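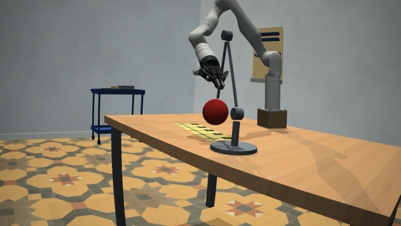
Drundus is a small fruit and vegetable growing school, tucked into the old walled garden at Trulalville, and we have been teaching people to feed themselves from their own patch of ground for 15 years now. Most of those who come to us have never grown so much as a radish, and they are every bit as welcome as the old hands who want to know why their plums drop early. We like to start with tomatoes, because everybody has an opinion about tomatoes! Ask Macarena Figueroa when to pick one and she'll tell you to wait until it is as red as the ball hanging from its stand over the wooden table, all the way round and right up to the shoulders, and then to eat it the same day if you possibly can.

Macarena started the school after many years of growing for market, first under glass at Fankhauser and then outdoors on a windy slope that taught her (she says) more than any book. She had a great many neighbours leaning over the gate to ask about blight, and one spring she put out a few chairs and a pot of tea and invited them in. The chairs have been replaced since then, and so has the teapot, twice, but the mornings still run in much the same way, with a good long talk first and then out to the beds with a fork.

The garden itself is on heavy clay, which we have been improving with leaf mould and well-rotted manure for as long as we have been here. The south wall is given over to peaches and a very old fig. Along the north side we grow the things that don't mind a bit of shade, such as gooseberries, rhubarb and a Morello cherry that the blackbirds believe belongs to them. Marrows, squashes and beans move round the middle beds from year to year, and there are 122 kinds of fruit and vegetable in the ground in a good season, counting the potatoes, which we always do.

Our courses are kept small, with up to 4 people to a bed, so there is always time to stop and look at a leaf properly. You can come for a single morning or stay with us from sowing right through to November, when we lift the last of the beetroot, mulch the raspberries and finish with soup in the potting shed. Children over eight are very welcome on the Saturday sessions if they bring a grown-up and some wellingtons.

We save a good deal of our own seed too, including Luvodska, a squat, ribbed tomato that Macarena has been selecting for years and which does well outdoors even in a poor summer. Packets are on the shelf by the door from early spring. If you would like to look round before booking, the gate is open most mornings and somebody will be glad to walk you round, though do be warned that it usually takes longer than you planned, and you may well go home with a marrow.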